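Visit notes: Brallgate open day, benches and fittings

Brallgate opened its fit-out workshop to visitors on May 18, 2026. I went because our own bench tops are due for replacement and the supplier list for the day included two surface products I had only seen as catalogue chips. These notes cover the work surfaces and the small stock handled on them. The joinery shop and the spray room were also open, but I ran out of time for both.
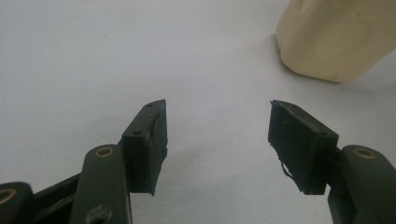
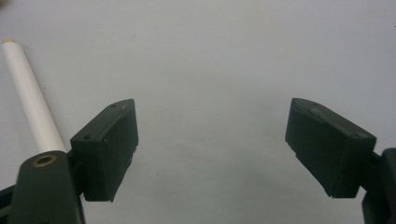
Work surfaces

The bench tops are a pale, cool grey that goes close to white under the soft light. There is no printed grain or pattern. In the second photo the surface looks smooth and matte, with one tiny dark speck left of centre near the lower middle. A speck that size would disappear on our existing speckled tops, and for inspection work I would prefer to see it.

Remzi Dönmez, who led the group I was in, gave the top as a Hilora sheet over a standard core, supplied in 3,000 mm lengths and trimmed on site. The bench I measured was 1,427 mm long, an odd figure that comes from fitting three benches between existing columns. The offcuts go to shelving.

Colour was chosen by trial. A darker grey was installed first, in February, and taken out again after complaints that black parts were hard to find on it. White was ruled out on glare. I asked for the reflectance value and was told it is on the data sheet, which I have requested and not yet received.

Points I noted on the tops:

Front edge radiused, back edge square and sealed to the wall strip.
No lip at the front. Round stock can roll off, and there is a loose rail that clips on when needed.
Cleaning is with water and a neutral detergent only. Solvent wipes are kept in the spray room.
Repairs are by panel replacement. Filling was tried and the patch showed.

Round stock and small parts

The white rod in the second photo is a plain cylinder with a small cream-coloured cap at its upper end. It makes a fair test of the surface: matte white on pale grey is low contrast, and the rod still reads clearly from the shading down its right side. The beige rounded object at the upper right of the first photo separates from the top more easily, on colour alone.

Brallgate stores its rod stock upright in Baninby racks along the east wall. Each rack has 200 positions and the one nearest the door had 179 filled, according to the card on the end. The cards are updated by hand at the end of the shift. Remzi said a scanner had been quoted and declined on price. The racks are steel with a plastic insert at the foot – the insert is the wearing part and is ordered separately.

End caps are kept in Ji bins under the bench, sorted by bore. The bins have a sloped front and can be read from standing height without pulling them out. I liked these more than anything else on the day. Ours have to be lifted to the bench to see what is in them, and half the time they don't go back.

Lighting and floor

Bench lighting is diffuse, mounted high, with no task lamps in the room we saw. There was slight fall-off toward the front of the bench where a person stands and blocks the light. Brallgate accepts this. For our work I think a second row of fittings would be required.

The floor is sealed concrete with anti-fatigue mats at each position. The mats have bevelled edges on all four sides and trolleys went over them without trouble.

Access

Parking is at the rear, through the second gate. The first gate is for deliveries and was closed to visitors. Safety glasses were issued at the desk and closed shoes were checked. Allow two hours if you want the joinery shop as well.

Still to follow up: the Hilora data sheet, the price of Baninby foot inserts in small quantities, and whether the Ji bins come in a depth that fits under a 700 mm bench.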